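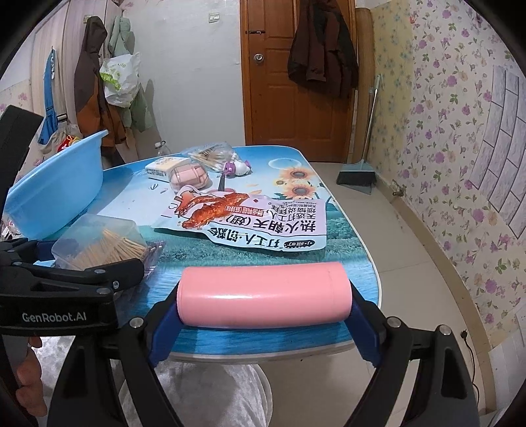
Questions about the printed table covers

Our table covers are made for tables which are used all day, for eating, for sorting small things and for everything which has no other place in the house. The most ordered print is still the one with sunflowers, blue sky and sea. On a busy table, with a snack bag in the middle and a box of toothpicks at the front, the yellow flowers keep the top cheerful between the things. Please read the answers below before you write to us, as most questions are already there.

Which sizes do you have?
We keep 2 sizes, Maltell for small square tables and Grotetti for long ones. Other sizes are cut to order. Please measure the table top two times, and give us the measure without the overhang.

Can I choose where the flowers come?
Yes, but only on covers cut to order. Write "flowers at the front" or "flowers at the back" in the remarks field. If you write nothing, we put them at the front.

How do I clean it?
Use a soft cloth with lukewarm water and a little washing-up liquid. Do not use scouring powder. Crumbs you should brush away first, they can make fine scratches if you rub on them.

My cover has fold lines. Is it damaged?
No. It is sent folded. Lay it flat in a warm room and the lines go away in roughly 10 days. Please do not iron it, also not from the back side.

Can I put a hot pan on it?
No, please use a mat under the pan. A cup of tea is no problem.

Will the colours become pale?
Near a sunny window the blue becomes lighter after some years. The yellow stays longer.

Can I get a sample?
You can order 3 samples free of charge. The Boersma print is not available as a sample at the moment. We expect it again in January.

How do I return a cover?
Standard sizes can come back if they are not cut. Send them to Atham Table Covers, PO Box 3197, and put the order slip inside the parcel. Covers cut to order we cannot take back, except when the mistake is ours.

Last changed: 24 September 2024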